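**Week 4 handout: when an app gets pulled**

Welcome back, everyone! We'll pick up with Plikorik, the video app that lost its store listing in July.
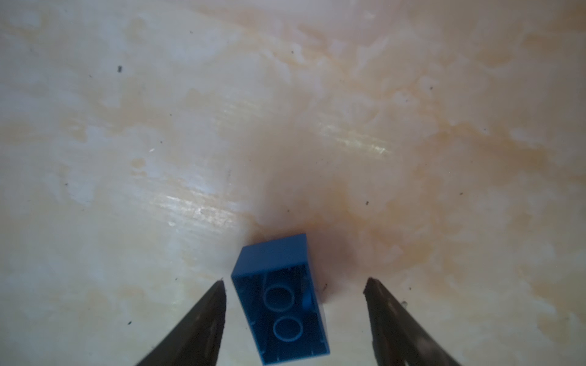
Remember that delisting and blocking are separate measures, and a listing can vanish while installed copies carry on quite happily.

Start with the Itar reading (it's long, sorry, but the middle is lovely).

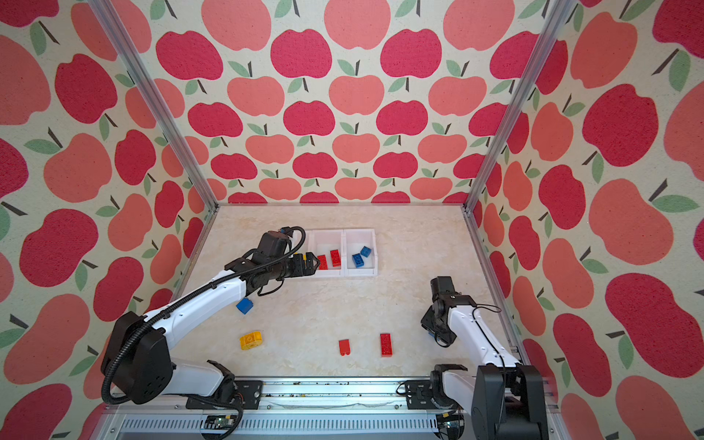 Then compare the permissions each app asks for. Lis wants your contacts and your location, and its privacy policy runs to 122 clauses.

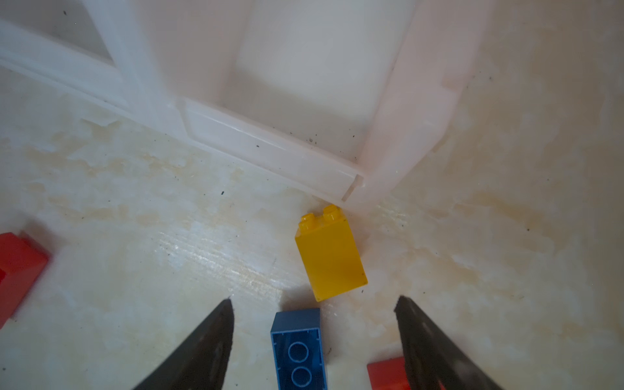 Pultov asked on the class board whether creators keep their followers if they switch apps. Mostly they don't, I'm afraid, so have a good think about portability before the tute.

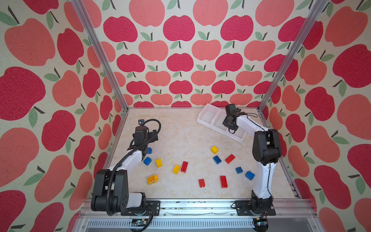

*M. Lis*

Please bring 343 words on one app you'd favour keeping, and why.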